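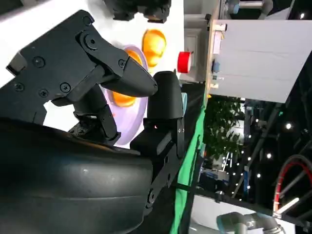 Lubis Table Notes
Apr 19, 2026

Long ramble about plates coming, so put the kettle on if you're the kettle sort. I've been thinking about lavender again, and why I keep going back to it when the cupboard is already full of sensible white.

My first lavender plate came from the op shop in Grallstead, a good 34 years ago now, and I only bought it because the one I wanted had a chip in it. I took it home feeling a bit sorry for myself. Then I put some fruit on it and, well, I've never looked at orange the same way!

Orange on white is cheerful enough, but orange on a pale purple goes all warm and glowing, like the last bit of light over the paddocks at Tudstead. I don't know the proper colour theory for it (someone will tell me, and please do, I love those replies). 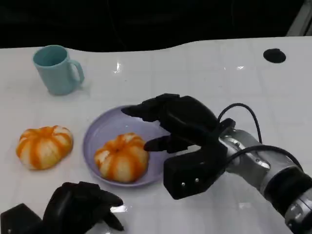
The other half of it is the mug. For years I matched mine to the plate, purple with purple, and it always looked like a set still waiting to be wrapped as a present. A pale turquoise does the job much better – close enough to be friendly with the lavender, and cool enough to let the orange have its moment.

I also like a plate with a raised rim, even a low one. A flat plate and anything round on a glossy table is asking for a chase across the kitchen, and my knees are past all that.
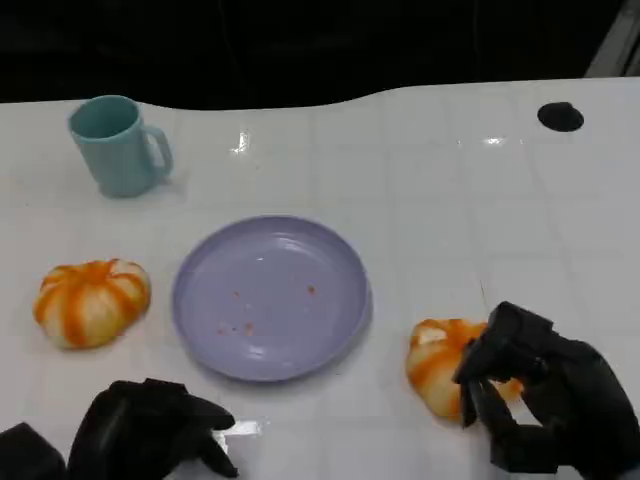 Photo: Lubis Table Notes

Crumbs! I used to wipe a plate down the second I saw a crumb on it. These days I leave them be for a while. Little orange-red bits on lavender are rather pretty, and it's nice for a plate to look as though it's been in use.

Someone asked whether you need a white table for all this. You don't, mine at home is a very scratched old pine thing, but white is kind to soft colours and it shows you straight away if two of them are squabbling.
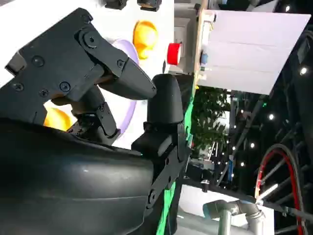 As for bright green, I'd keep it to a thin strip at most. I once did a whole green tablecloth under the lavender for a lunch in May and the poor plates looked quite seasick by dessert.

If you're hunting for your own, the second-hand shelves at Hirgate are worth the drive. I paid 8 dollars for my last plate there, and I've got my eye on a jug to go with it.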